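Gumard Bench Cell 4
Single-arm workstation for light assembly, disassembly and sorting

Overview
The Bench Cell 4 is one six-axis arm bolted to a grooved aluminum table, with a controller and teaching software. It is sold to repair shops, electronics recyclers and training labs that want to find out which of their bench jobs a machine can take over. Some can be handed over now. Many cannot, and we would like buyers to know the difference before they order.

What it does well
Jobs where the part sits in the same place every time and the motion is straight. Placing a part in a fixture, pulling a loose part out of one, driving screws from above, moving trays. With a fixture made for the part, the cell will run these through a shift with an operator checking in between other work.

What it does with help
Computer teardown and rebuild is the job we are asked about most. The arm can seat a memory module in an open slot once the position has been taught and the case is clamped. It can lift out a drive bracket after the screws are removed. Every new case model has to be taught again, and an operator should plan on most of a morning for the first one.
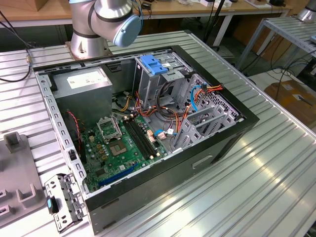
Closing a processor socket is possible but slow. The lever needs firm pressure along a curved path, and the force limit has to be set low enough to protect the contacts. We recommend doing this step by hand on any board that will be resold.

What it does not do yet
Loose cables. Power wires and data cables move when touched and rarely lie the same way twice. The Wulteo software can find a connector in open view, but it cannot reliably trace a wire through a bundle or free a stuck latch. The same limit applies to most household chores. Folding shirts, loading a mixed dishwasher and tidying a drawer have all been tried on this cell by customers, and none ran without a person standing by. Please do not buy it for those.

Specifications
Reach: 917 mm
Axes: 6
Payload: 4 kg, including gripper
Table: aluminum profile, accepts standard T-nuts
Power: single phase, 100 to 240 V
Software: Wulteo Teach, one seat included

Included
Arm, mounting base, table, controller, teach pendant, emergency stop and cable set. Grippers and fixtures are ordered separately. Ertürk parallel grippers fit the tool flange without an adapter.

Delivery and setup
Ships from our Momelby warehouse on two pallets. Two people can assemble the table. The floor must be level and rated for 700 kg per square meter. Book on-site training when you place the order; dates after March are open.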